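The Arm at the Packing Table

Reading time: 3 min

At Pranis, a company that packs kitchen goods for small shops, the first hour of the shift used to be the quiet one. People put white boxes on the tables, folded paper and talked about their children. Now the first hour belongs to the robot.

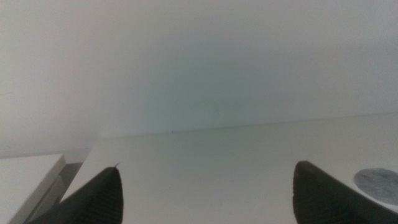
Nabil Mahasneh stands next to it with a cup of tea and waits for the green light on his screen. He packed by hand for many years. In June his manager asked if he would like to learn the new station, and he said yes before he understood what the question was. "I thought I would press one button," he told me. "There are more buttons than that."

The arm was installed by Drastier, an engineering firm which has its workshop in the same town. It picks up flat, light items and puts them in a box. This is the whole job. It sounds easy, but a thin thing that lies flat on a table is difficult to take when you have only two fingers. A person slides it to the edge and catches it from below, without thinking. The robot must be taught this, and Nabil is the one who teaches. He moves the arm by hand, the arm records the movement, and he does it again.

What changed most is the way people are standing. Before, four packers worked at one long table, face to face. Today two of them are there and the other two have moved to the returns room, where each item is different and a machine would be lost. Their wages are the same. Brisa Palacios, one of the two who moved, has mixed feelings. Her wrists don't hurt in the evening anymore — she showed me the support she used to wear, which she still keeps in her bag. But she misses the table. "In returns I have the radio," she said. "It is a good radio."

Lucienne Texier, who runs the floor, promised in writing that no one would lose a job in the first year. I asked her about the second year. She looked at the arm for some time and answered that she doesn't make promises she can't keep. I respected this, although the packers I spoke with would have liked a longer answer.

There is also new work which did not exist before, and most of it is small. The rubber on the fingers collects fibers and must be wiped. The tables must stay clear. When the arm stops, someone has to decide whether to call Drastier or to try again, and this decision has slowly become Nabil's. His pay went up three months after he began to make it — he had to ask.

When I left, he was repeating the same short movement, down, close, up. His tea was on the window sill, far from the arm.

Comments (3)

Fares Nasrallah
We got a similar arm at our warehouse. The wrist pain part is true. The part about asking for the raise is also true.

haddadin_k
How fast is it compared with a person? The article doesn't say.

Karim Twal
I would like to read this again after the second year, please.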